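From: Finlay MacRitchie
Date: 27 Oct 2021
Subject: Re: [league-list] Winter nets and the Rakness fixture

> Can someone confirm the bowling figures from the Rakness match? The
> scorebook has Chong with 6 wickets but the website gives him five.
> Also, are we keeping the same slot for winter nets?

The scorebook is right. Chong took 6 for 38, and the last one was a catch behind that the website put down as a run out. We made 167 and won by 21. I have sent the correction to the league office and they should update the averages before the end of the month.

That takes Dritau to 383 runs for the season, third on our list. Puser finished second and missed four games with a bad knee – a good effort.

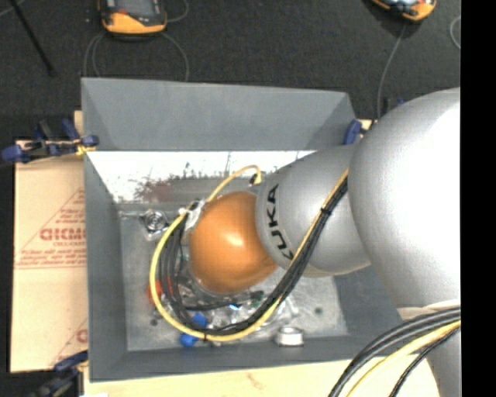 Winter nets

1. Same hall, same slot, starting after the half-term break.

2. The fee is $200 for the full block, payable to me before the first session. Juniors pay half.

3. Bring your own helmet. The club ones are being replaced and the new set will not arrive until April.

If you want to bowl only, tell me and I will put you on the short list for the end lane.

Finlay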